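Ticket 1000-54: Bread drying out before lunch service / plates and boards
Opened by: Irena Olszewski
Area: Losia kitchen, prep table
Status: Open, then closed, then open again (sorry!)

First entry

Hi all, Irena here. I'm opening this one because I've had the same complaint come through three times in March and I'd like it written down somewhere other than the back of my hand. The bread is going dry on the plate. We slice it, we plate it, and by the time anyone gets to it the face of each slice has that papery feel, like the inside of an egg carton. The loaf itself is fine. I cut into the same loaf at the end of the day and it was lovely and soft in the middle, so I don't think we can blame the bakery (I already did, by phone, and had to call back and apologize).

What I know so far: it's the brown loaf from Pfister. It comes in the morning, it lives in the bread bin with the lid on, and it gets sliced when we set up the table. The white rolls come on the same delivery and nobody has grumbled about those, but they go out whole.

Things I tried, in the order I tried them:

Moved the bread bin away from the oven side of the room. No change that I could tell, but I've left it there anyway, it's easier to reach.

Sliced thicker. Better! Also much harder to make a decent sandwich with, and I got comments.

Put a damp towel over the plate. Please don't do this. The bottom slice went gummy and the top one somehow stayed dry, and the whole thing smelled like towel.

Second entry

OK, so I stood and watched the setup properly this time instead of guessing. The order we do things in is a mess, and it's my order, so I can say that. The bread goes on the plate early, before the fruit has been cut or anything else is ready, and then it just sits there with the cut faces open to the air. And the way the slices get laid down, one leaning on the other, means there's crumb showing on both of them. It looks nice. It's also about the best way I can think of to dry out a piece of bread.

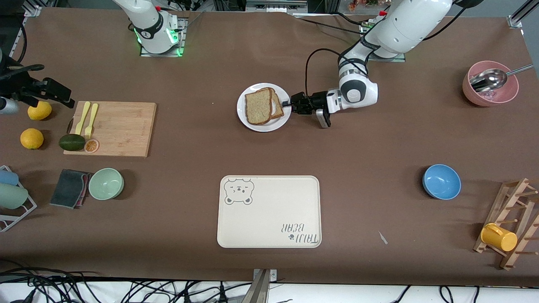
So my plan for the next few rounds was to turn the whole thing around. Lemons and limes first, get the cutting board wiped down, forks and knives where they're going to end up, scoop in its bowl, and the bread dead last. If bread has to be out early for some reason, stack the slices flat with the cut faces together, like they were still part of the loaf, and fan them out at the end. It takes two seconds.

I also timed it, because Vernach (who supply our covers and bins) asked me for something more useful than "a while." Old way, bread was out for 54 minutes before lunch. New way, I got it down to almost nothing. I couldn't feel any difference between the plated slices and a fresh one off the loaf. Really pleased with that. Closing this!

Third entry

Reopening, hi again.

The bread is good now. The trouble has moved over to the cutting board. With citrus going first, the board is getting juice on it, and if it doesn't get washed before anything else goes down on it you end up with bread that tastes faintly of lime. One person said they liked it. Everybody else did not.

I tried wiping with a dry cloth (useless, just spreads it), wiping with a wet cloth (better), and a proper wash with soap and a rinse (works, but then the bamboo is damp and you're standing there flapping it around like a fan). I don't want to leave it soaking either. The last bamboo board we had went that way and it rocked on the table for months before I gave up on it.

Asked Ratent for a price on a second board in the same size, one for fruit and one for bread. They came back with 139 for the set, which felt steep to me for what is basically two pieces of wood-ish stuff, but it does include the little rack so they can stand up and dry on edge. I've put the request in. Until it turns up, please slice bread on the flip side of the board and keep fruit to the side with the burn mark in the corner.

Fourth entry

Boards and rack arrived, the rack fits behind the sink if you turn it sideways. I've marked the fruit one on the end with a bit of tape, and I'll do something more permanent once I find the good marker. Three lunches in and no lime bread so far.

Leaving this open until the end of the month in case the dry bread comes back when the heating changes over. If you notice it, write it in here with the time it was sliced, please, and don't bring back the towel.

Irena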